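# Gift wrap with a grid on it: how do I stop my squares looking drunk?

**Pramila Ahuja** · posted April 29, 2026

I have been given the job of wrapping for our library's children's book swap, on the grounds that I once said I quite liked wrapping. There are 55 books. They are every shape a book can be, including one with a handle.

The paper has already been bought, so please don't tell me to buy different paper. It is white with a dark grid on it, like squared maths paper for someone with very poor eyesight. On the roll it looks smart. On a book it tells everyone precisely how crooked I am. With a floral or a spot you can be a good finger's width out and get away with it, but with a grid each parcel looks as if it has been dropped from a height.

What I've tried:

- Lining the book up with the lines by eye. Fine until I fold the first side over, then the whole thing creeps.
- Taping the book down first. It stayed put, and so did a piece of the cover when I changed my mind.
- Making the seam meet so the squares carry on across the join. I managed this once and have not managed it since.

The other thing is the plain strip down the edge of the sheet. Do I cut it off, hide it or pretend it's a feature? I'm working on the dining table, which is also where we eat, so anything involving leaving things set up overnight will not be popular.

---

**Kamlesh Nishad**

Use a gift bag.

---

**Liya Weldu**

I did a stint on the wrapping counter at Oson, the stationer's, one very long winter, and we had a check paper that made grown adults cry. I still wrap everything the way they taught us.

Start with the paper face down. If your grid shows through faintly, good, use it. If it doesn't, fold the sheet so that a line on the front runs exactly along the fold, crease it lightly, and open it out again. Now you have a straight line on the back that you can trust. Put the spine of the book against that crease and you're square before you've touched the tape.

Then cut to the lines. Don't measure the book and mark the paper with a ruler. Sit the book on the sheet, see how many squares it needs to go round with some overlap, and cut along the nearest line. Scissors will follow a printed line much more willingly than an imaginary one. Do all the books of one size together, using the first piece as the pattern for the rest.

Creep is nearly always caused by pulling. You bring the first side over, it looks slack, you give it a tug, and the book shifts underneath. Put something heavy on top of the book while you fold. At Oson it was a brass paperweight. At home it's a tin of chickpeas.

As for the seam, put it on the back and match it in the middle only. By the time it gets to the ends the flaps will cover the evidence. If you're matching every square all the way along for a seven-year-old who will be through it in two seconds, you have my admiration and you need to go to bed.

Keep the plain strip! It's the best bit of the sheet. Leave it on the side that goes underneath, and let the gridded edge come down over it. It takes the tape nicely and you haven't wasted any pattern.

My own table this morning, before I got any further than laying it out:
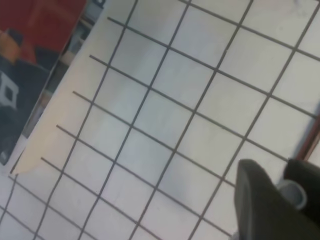 *Grid sheet with the beige strip still on. The ends of the lines along it are handy for lining things up.*

You'll notice nothing of mine is parallel to anything either. It doesn't need to be parallel to the table, only to itself. Walk round it if you have to.

For the book with a handle, I refer you to Kamlesh.

---

**Vikas Kandpal**

Agree with most of the above but I'd go further and not fight it. Set the book on the paper at a proper slant, corner pointing at you, and wrap it on the diagonal. The squares come out as diamonds and a slightly wonky diamond just looks like a diamond. It uses more paper, mind, and on thick books the corners get bulky. Practise on something you don't care about. I practised on a Ronidska instruction manual, which has never looked better.

Also, double-sided tape. Ordinary tape shines over white paper and you can see it from the door.

---

**Pramila Ahuja**

Thank you all. The crease worked, and so did the weight (tinned peaches, we were out of chickpeas). I have done five and four of them are respectable. The diagonal looked lovely on a thin paperback and like a badly made bed on the atlas, so I'll be doing the rest Liya's way.

Kamlesh, I have bought one gift bag. Don't let it go to your head.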